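Trindeck Occasional Table, Curved Top
Set-up guide, section 4: Marking out and finishing

You have reached section 4, so the base is on and the table is standing. If it is standing on your foot, go back to section 3.

4.1 Before you mark anything

1. Put the table where it is going to live. The top narrows at one end, and everyone has a view on which way that end should point. Have the argument now.
2. Leave 90 cm of clear floor on the side where you mean to work.
3. Lay the wooden board flat, smooth face up. It may go a little way under the edge of the table top if you are short of room.
4. Find a pencil. A sharp one. The one from the kitchen drawer will not do.

NOTE: The top will carry a vase of flowers and a flat box or a large book while you work. It will not carry you. See the load table on the last page, which stops at 80 kg and was not written as a challenge.

4.2 Marking the board

5. Keep the pencil low over the board and bring the tip in from the side. Lean over the work so that you are looking straight down at it. Marks made from an angle are always out, and always in the same direction, and you will blame the board.

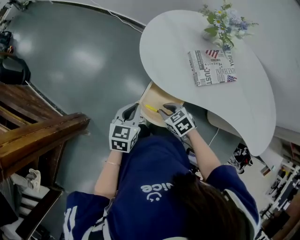

Fig. 7. Pencil-like object held low over the board, beside the table.

6. Make the first mark 100 mm from the short edge. Make it small. You are not signing a treaty.
7. Measure again from the other end. If the two marks disagree, believe neither and start afresh.
8. Rub out any spare marks before you go on to 4.3. Raimo Jääskeläinen, who drew up the first edition of this guide, left his in and drilled every one of them.

CAUTION: Do not mark on the table top. The white finish takes pencil very well and gives it back grudgingly.

CAUTION: Move glass vases to the far side before using a drill. Artificial flowers survive a fall. Vases seldom do, and the carpet has no opinion on whether the flowers were real.

4.3 Cleaning up

9. Wipe the top with a damp cloth. Grarkach cream may be used on stubborn pencil, a pea-sized amount. The tube suggests more. The tube is sold by the people who make the cream.
10. Sweep the floor before you slide the board away. Grit scratches smooth floors, and smooth floors show it.

Spare feet and a replacement board can be ordered from the Trolunen parts desk. Quote the number under the base, which you should have written down in section 2.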